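## 4.2 What the pads went through

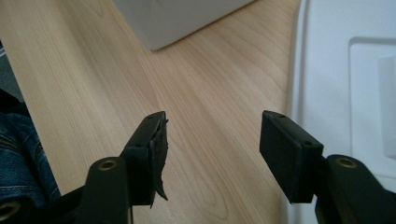

**Figure 3.** Fingers of the hand-held gripper over the bench, with the torn pad on the left and the intact one on the right.

I built the Pirkeck fingers in my spare bedroom and finished them at the shared shop on Ravero Street, and I'll say up front that the pads got less of my attention than any other part. The arms were fun (I went through a silly number of versions of those), the threaded inserts went in with a soldering iron, and the pads were what I glued up late in the evening when I wanted to go to bed. So it serves me right that the padding is what gave out. The strip on the left finger has pulled loose from the gripping face and hangs down past the block in a ragged, pointed flap, while the block on the right still has smooth faces. Same print settings, same glue, same evening!

We collected 2,209 grasps for this study with the hand-held version, and my log has no entry for a pad coming off. It does have Ekene Idahosa writing "left side feels grabby" next to a run of mug handles in May, and I wish I had stopped and looked then. I kept going - the grasps were still landing, and I had the shop for the evening. Both fingers close at the same rate, so I had assumed they would wear at the same rate too. My best guess now is that the way I hold the tool matters. I'm right-handed, I tend to lead with one finger and drag it along the table before closing, and that puts a sideways pull on the padding that the squeeze test in Section 3 never did.

Hatice Avcı thinks it's the glue, and she may well be right. She peeled apart a few spare pads for me and found the bond was patchy near the edges, where I'd been stingy. We haven't separated the two explanations, and with one torn pad to go on I don't think we can.

What we changed is pretty simple. The new pad wraps over the edges of the block and is held by screws through the small holes in it, so the glue only has to keep things from sliding around. I also started checking both pads every 300 grasps and swapping them at 500, whether they look tired or not. A swap takes me about 2 minutes, most of it spent hunting for the right driver. Tiburcio Gallegos has been running the same pads on his own Uysal arm at home, where there's no human wrist dragging anything sideways, and I'd like to compare his with mine once he has put in the same number of closes.

For the results in Section 5, I left in every grasp from the old pads. I couldn't find an honest place to draw the line between a good pad and a bad one, so the success rates for the later runs should be read with Figure 3 in mind.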